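Inside a returns warehouse: my visit to Zinberg

I write a lot about deals on this site, and a lot of you write back to ask where the "open box" and "warehouse" listings come from. In November I got a partial answer. Zinberg, a company that takes in returned goods for online stores and sells them on, let me spend most of a day in its building. I paid for my own gas and lunch. I don't earn a commission on anything they sell.

The building is off a frontage road behind a tire shop. There is no sign on the street side. I drove past it twice. Visitors park at the far end, next to the trailers, and sign in at a window where they hand you a vest and take your phone number.

Valbona Kos runs the receiving side and walked me through the first half. Trucks start coming in at 5 a.m. By the time I got there at 9 the first two trailers were already unloaded and the pallets were lined up along the wall, wrapped in plastic. Each pallet has a sheet on it from the store that sent it. The sheet is supposed to say what is in the boxes. Kos said it is right most of the time for electronics and wrong a lot for kitchen and toys, where people send things back in whatever box they have.

They process 1520 items on a normal day. In January it goes up, and they add a second shift. Every item gets opened by a person. I had assumed there was a scanner or a scale that did the first pass. There is a scale, but it is only used for small electronics, to catch boxes that have been emptied out and returned with something else in them. Kos has seen soap, tile and a paperback.

The grading tables are in the middle of the floor. There are 30 of them, though only half were staffed when I was there. A grader has a screen, a knife, a label printer and a bin for trash. The screen shows the original listing and a set of questions, which change with the type of product. For a coffee maker it asks whether the carafe is there and whether there is water in the tank. For a jacket it asks about tags, stains and smell. The grader answers and the printer puts out a label with a grade. 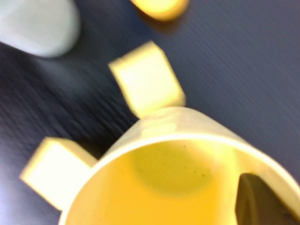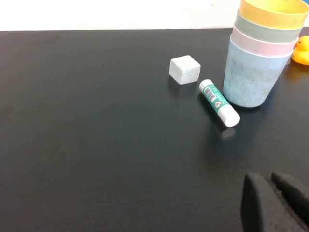 Page last changed: November, 4:40 p.m.

The grades are the part most readers will care about. Zinberg uses four of them. The top one means sealed, and those go straight back to the store to be sold as new. The next means opened but complete. The third means opened with a missing part or cosmetic damage, and the last is for parts or scrap. What confused me is that the stores don't use the same names. An item in Zinberg's second grade might be "like new" at one store and "very good" at another. So when you compare two open box listings across two sites, the words don't help you much. Look at the notes under the grade instead, if there are any. Those come from the grader's answers and are usually copied over as they are.

Princess Tiongson has worked at the tables for two years and now trains new graders. She let me try one. I got a set of bath towels and a cordless drill. The towels took me a minute. The drill took me much longer, and I missed that the charger was for a different model. She caught it from the plug. New graders are checked on every item for the first 15 shifts, then on a sample.

Testing is in a separate room and is smaller than I expected. Only things over a certain price get plugged in. Edin Nikolovski, who manages the room, would not tell me the price because it changes by store and by season. He did say that cheap small appliances are almost never powered on. If the box says "inspected," somebody looked at it. If it says "tested," somebody turned it on. I have bought plenty of inspected toasters thinking it meant tested.

Lunch was from a truck in the lot. I had the chicken and rice and would get it again.

In the afternoon I saw where the rest goes. What the stores don't want back is sold by the pallet, mostly to resellers. Pramari takes the bulk of the clothing, and a smaller buyer named Murier takes mixed housewares. Anyone with a resale license can register for the pallet auctions. I asked Nesma Chraibi, who handles them, whether it made sense for a regular person to buy one. She said people do it once. Freight is extra, the sheets are the same sheets that come in on the trucks, and there are no returns. Her advice was to split one with somebody who has a garage.

There is also a small outlet counter at the front of the building, open to the public from 10 to 4. It doesn't appear on their website. I found a set of sheets, a desk lamp with a scratched base and a shelf of phone cases for very old phones. Prices were fair but no better than what I post here on a good day. Cards only, no cash.

A few things I asked about and didn't get an answer to: what the stores pay per item, which stores are clients, and how much ends up in the scrap bin. I'll ask again. I've also written to Petrenko, which does the same work on a larger scale, to see if they allow visits. If they say yes I'll post a report from there too.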